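Mokholm Drawstring Shorts, khaki

Reviewed by Soon-im Gil for the Nereck summer clothing page

Mokholm calls these "wrinkle-shy." I had my doubts in June and I have them still.
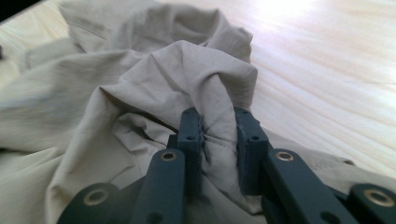

The fabric is the main selling point, and it's decent: plain, matte, finely woven. It also crumples like any other plain cloth when you drop it on a table, so I'd ignore the word on the tag. Five washes in, mine want an iron.

Fit is looser than the size chart says. The black drawstring does most of the work, and the slanted pockets are fine for keys, less so for a phone.
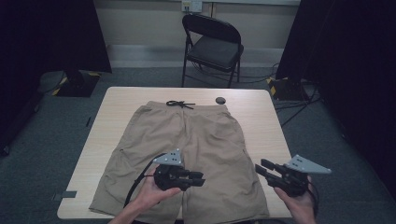

Sizing and care

Go down one size. Wash cool, hang to dry. Returns accepted for seven days, tags on.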